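May, wardrobe diary, evening

Finished the gray wool trousers from Modgate tonight. They came with an unfinished hem, which I prefer, and I took them up with a blind stitch so the thread doesn't show on the right side. Fabric is a twill with a small amount of stretch. It presses well on a medium setting with a damp cloth and badly without one. I got a shine mark on the left knee on the first pass and had to steam it out over the ironing board.

Waist is still loose. I took 2 cm out of the center back seam and could take more, but the back pockets would then sit too close together. Will wear with a belt.

Jacket to go with them is the navy Nekberg, unlined, patch pockets. The shoulder is cut wide and the sleeve head has no padding, so it drops off the bone when I lift my arms. Imogen Bunting tried it on at lunch and it fit her better than it fits me. She is broader across the back. She thinks I should put in a thin shoulder pad, the kind sold for knitwear. I have a pair in the sewing box and will baste them in before committing.

Color notes: the navy and the gray are close in depth, so in poor light they look like a suit that doesn't match. A white shirt between them helps. The cream one does not - it goes yellow against the gray. Tried the rust knit as well, which was the best of the lot, though too warm for the office this month.

Shoes: Zurik loafers, size 31 in their own numbering, which has no relation to anyone else's. Leather is still stiff at the heel. Wore them indoors with thick socks after dinner. The right one rubs, the left one is fine. A leather insole would lift the heel clear of the seam, and I'll try that before using the stretcher.

Pal scarf arrived in the mail. Silk and cotton blend, 200 cm long, too long for a single loop and slightly short for a double. Rolled hem, stitched by machine, even all the way along. Folded in half and pulled through its own loop it stays put under the jacket collar. Folded on the bias it slides.

To do: baste pads, buy insoles, replace second button on the white shirt, find the clothes brush. Hem on the linen skirt can wait until I decide on the length. Current length hits mid-calf and looks wrong with the loafers, right with the sandals.

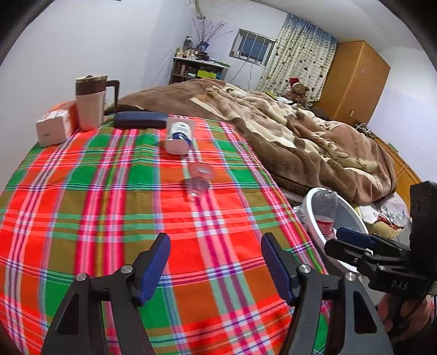

Next morning

Pads basted in. Left shoulder sits flat, right one needs to move back toward the seam. Wore the rust knit anyway and was too warm by ten.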